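My little adventure as a class member (so far)

So I am officially part of a class action. I know! Me, who once paid a parking ticket I didn't deserve just to avoid standing in line.

It started with a postcard in February. I nearly tossed it in with the pizza coupons, but the back had my name, a claim number ending in 2701, and a lot of tiny print about Zelico, a company I bought a few shares in years ago when I was feeling very grown-up about money. I held on to them for ages, the price fell off a cliff one Friday after they redid their earnings, and I sold in a huff. Then I did my best to forget the whole thing.

Well, some bigger shareholders did not forget. They sued, saying the company had made its sales look better than they were, mostly through a deal with a distributor called Gorudell. There's a settlement now, Zelico admits nothing (they never do, do they?), and anyone who bought shares during a certain stretch can ask for a piece of it.

I read the long notice at the kitchen table with a big mug of coffee. All of it. It took me two evenings and I had to look up "pro rata" twice, which just means everybody gets a slice in proportion to what they lost.
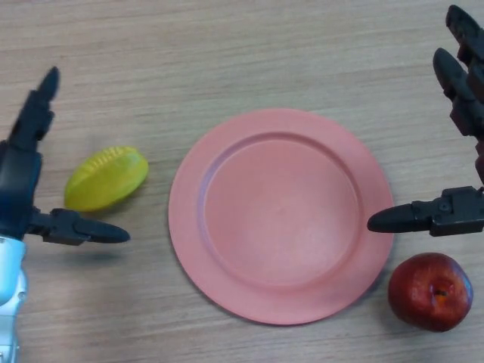
Do you have to hire a lawyer to get your share?

The class already has lawyers, and they get paid out of the settlement with the judge's okay, so filing a claim costs you nothing but your time and a stamp if you mail it.

The time part, though – oh boy. The form wants every purchase and every sale, with dates and prices, plus paperwork to back it up. My old brokerage got swallowed by another one called Onishi, and their website only goes back so far. I sat on hold for most of a lunch break, got a very sweet person who sent me to another department, and a week later a fat PDF landed in my inbox. My trades were on the second-to-last page, naturally.

I had bought 60 shares, all in one go. According to my own math I lost $1,234, and I was sort of hoping to see most of that again. Ha. Under the plan in the notice, my "recognized loss" comes to $236, and that's before the slicing up even starts! The formula only counts the part of the drop they tie to the bad news, and the rest is just the market being the market. I grumbled for a day and then filed anyway.

I did think about opting out, for maybe ten minutes. You can do that if you want to keep the right to sue by yourself, but I can't picture suing anybody over 60 shares. You can also write to the court and object, if you think the lawyers' fee is too high for instance. I left that one alone too.

My claim went in online and I printed the confirmation page and stuck it in the folder with my taxes. The final hearing hasn't happened yet, and after that they still have to go through everyone's claims, so I'm not spending the money in my head. My sister-in-law got a check from the Mollov case and it took so long she'd moved twice. If you move, by the way, tell the claims administrator, their address is on the notice.

I'll post again when there's news, or a check, whichever shows up first.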